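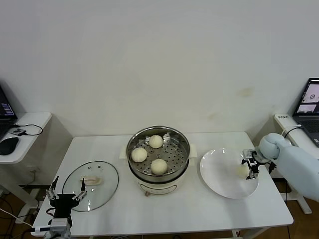 Betreff: Kümmelmenge in der Einkaufsliste
Produkt: Flurno Rezeptverwaltung
Kundin: Kantine Halholm, Wiesława Adamczyk
Eröffnet: 2018-01-22
Status: gelöst (mit Einschränkung, siehe unten)

Meldung der Kundin

Guten Tag, ich habe unsere Krautsuppe von 90 Portionen auf 4 heruntergerechnet, weil ich sie vor der neuen Speiseplanrunde noch einmal im Kleinen kochen wollte. In der Rezeptansicht steht beim Kümmel 3,156 g. Über die dritte Stelle hinter dem Komma kann man streiten, meine Waage tut es jedenfalls, aber gut. In der Einkaufsliste stehen dann 3.156 g. Das sind über drei Kilo Kümmel für vier Teller Suppe. Ich mag Kümmel. So sehr mag ihn niemand.

Bestellt wurde zum Glück nichts, unser Lieferant Makowska hat angerufen und gefragt, ob wir eine Brennerei eröffnen. Bitte um Hilfe, Donnerstag steht die Suppe auf dem Plan.

W. Adamczyk

Antwort Support

Guten Tag Frau Adamczyk, vielen Dank für Ihre Meldung. Bitte prüfen Sie, ob unter Einstellungen, Region, die Sprache Deutsch gewählt ist. Starten Sie das Programm danach neu.

Antwort der Kundin

Deutsch war gewählt. Ich habe es trotzdem noch einmal gewählt, mit Nachdruck. Neu gestartet, Kümmel unverändert. Der Majoran ist inzwischen auch dabei, Lorbeer nicht, der wird in Blättern gezählt und scheint dadurch immun zu sein. Kraut und Kartoffeln stimmen. Zwiebeln stimmen auch.

Interne Notiz

Nachgestellt. Der Fehler tritt nur auf, wenn nach dem Umrechnen genau drei Nachkommastellen übrig bleiben. Die Rezeptansicht schreibt das Komma, die Liste geht über die Exportvorlage Tralmont, und die liest das Komma als Tausendertrennzeichen. Bei zwei Stellen greift eine alte Prüfung, bei drei hält die Vorlage alles für plausibel. Wer Tralmont angelegt hat, ließ sich nicht ermitteln. Das Kommentarfeld enthält das Wort »vorläufig«. 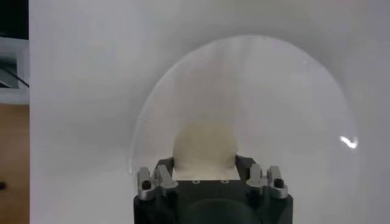
Die Einkaufsliste hat beim Nachstellen gleich noch einen zweiten Fehler gezeigt. Küchenzubehör ohne Gewicht landet bei den Zutaten, sobald das Feld »Einheit« leer bleibt. Eine durchsichtige Kuppel aus Kunststoff wie die auf dem Bild wird dann anstandslos in die Krautsuppe aufgenommen, und Flurno fragt nach dem Brennwert. Als Umgehung bei der Einheit »Stück« eintragen und das Häkchen »essbar« entfernen. Eigenes Ticket angelegt, Priorität niedrig.

Antwort Support

Guten Tag Frau Adamczyk, wir konnten den Fehler nachvollziehen. Bitte gehen Sie bis zur Korrektur so vor:

Einstellungen öffnen, Reiter »Mengen«.
»Nachkommastellen« von »automatisch« auf 2 setzen.
Unter »Export« die Vorlage Tralmont abwählen und »Standard« wählen.
Vorhandene Einkaufsliste löschen und neu erzeugen. Aktualisieren genügt leider nicht, die alten Mengen bleiben sonst stehen.

Antwort der Kundin

Erledigt. Kümmel 3,16 g, Majoran wieder in Menschenmaß. Dafür druckt die Standardvorlage die Liste alphabetisch, und ich laufe jetzt für Kartoffeln, Kraut und Kümmel dreimal durchs Lager – die liegen bei uns nämlich nicht nach dem Alphabet. Lässt sich die Sortierung nach Warengruppen irgendwo einschalten?

Zur Suppe, falls es jemanden bei Ihnen interessiert: Der Kümmel gehört ins Fett, bevor das Kraut dazukommt, kurz, sonst wird er bitter. Im Rezeptfeld »Zubereitung« hat das keinen Platz mehr gefunden, dort ist nach dem zweiten Satz Schluss.

Antwort Support

Die Sortierung nach Warengruppen gibt es derzeit nur in der Vorlage Tralmont. Wir haben Ihren Wunsch aufgenommen. Die Zeichenbegrenzung im Feld »Zubereitung« ist bekannt, bitte nutzen Sie solange das Feld »Allergiehinweise«, es ist länger.

Antwort der Kundin

Dann steht der bittere Kümmel jetzt bei den Allergien. Ticket kann zu.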